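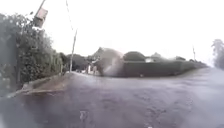 Respondo a la consulta sobre la macrotextura de la mezcla del ramal de Skernero. El ensayo del círculo de arena da un valor medio aceptable, pero la media oculta la dispersión entre puntos y no basta para decidir si hay que fresar. Un asfalto gris con manchas más oscuras repartidas de forma irregular, como el de la foto, obliga a separar dos causas antes de tocar nada: humedad retenida en superficie o exceso local de betún. A simple vista se confunden. Para distinguirlas conviene repetir la medida con el firme seco y anotar la temperatura en cada punto.

El mensaje anterior decía:

> Hemos medido en 8 puntos del carril derecho, todos en la zona
> de rodada. El pliego de Nurberg pide que los ensayos se repartan
> también entre rodadas, pero no indica en qué proporción.
> ¿Alguien ha aplicado ese criterio en una intersección?
> Además, el péndulo nos da valores más bajos por la tarde
> y no sabemos si corregir por temperatura o descartar la serie.

Sobre la proporción: en Flindville trabajamos con cuatro puntos en rodada y cuatro entre rodadas por sección, con secciones cada 30 metros. En intersecciones el concepto de rodada pierde sentido donde giran los vehículos – ahí usamos una malla y la referimos al eje de la vía principal.

Sobre el péndulo: no descartaría la serie. El caucho de la zapata pierde rigidez con el calor y la lectura baja; la corrección está tabulada. Lo que sí invalida una serie es cambiar de zapata a mitad de jornada sin acondicionarla. Revisad el parte de campo.

Queda el asunto del drenaje. La hoja de cálculo de Pešek supone pendiente transversal constante y en un cruce eso casi nunca se cumple. Si la usáis, introducid la pendiente medida en cada punto de la malla; la versión de marzo ya admite esa columna, aunque el manual sigue sin recogerla.

¿Podéis enviar a la lista los datos sin promediar, con el croquis de los puntos?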